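The Winter I Finally Sorted Out the Heating

By Bronwyn Sutcliffe
19 July 2019

Last updated: Friday, 4:15 pm

My breath was fogging in the hallway again. I stood there in two jumpers and my husband's ski socks, holding a power bill, and thought, right, enough of this.

We bought the place in Katene in March, when it was all open windows and barbecues, and I don't remember asking a single question about heating. There was a gas wall furnace in the lounge (brown, enormous, smelled like burning dust) and a box of little fan heaters left behind in the laundry. By the first frost we were dragging the fan heaters from room to room like pets.

So I started ringing people. Hamish Brunton came out first and spent a good long while under the house before he'd even look at the furnace. He came up with cobwebs in his hair and told me I had no underfloor insulation on the south side at all, and that whatever I bought would be heating the dirt. I hadn't wanted to hear about insulation! I'd wanted someone to sell me a nice warm box. But he was right, and we did the floor first. It took him and his apprentice a day, and the boards stopped feeling like an ice rink that same week.

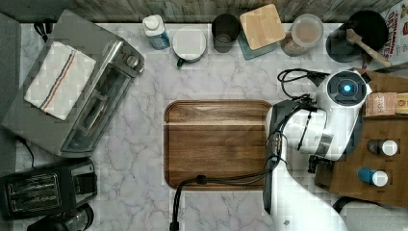

Then came the question of what to put in. I got three quotes, and they couldn't have been more different. One fellow wanted to run ducts through the whole roof, with a price that made me sit down. Another wanted a new gas heater where the old one was. Keegan Tapsell, who does split systems out of a shed in Bromer, walked through with a tape measure and asked which rooms we really lived in. Well, the lounge and kitchen, mostly -- and the bedroom for the last hour of the night.

He suggested one decent reverse-cycle unit for the living end and a small one for the bedroom, and leaving the spare rooms alone with their doors shut. I'd always thought of those things as air conditioners, something for January, but they move heat in from outside even when it's miserable out there, and you get more warmth out than the electricity you put in. I made him explain that twice and I'm still a bit hazy.

Where you put the outdoor unit matters more than I'd guessed. Ours nearly went under the bedroom window. Keegan moved it to the side fence, up on feet so the frost melt can drain away, and it cost us a bit more in pipe. Worth it, I reckon. Ask about noise on the neighbour's side too, before the holes get drilled.

All up we spent more than $2000 on the big one, fitted, and I winced when I paid. The old furnace went to the tip and I patched the wall myself, badly. There's a bookcase in front of it now.

I still need to do something about the bathroom. Keegan says a heat lamp, Hamish says fix the gap under the window first, and I've bought a roll of foam strip that's been sitting on the hall table since Monday.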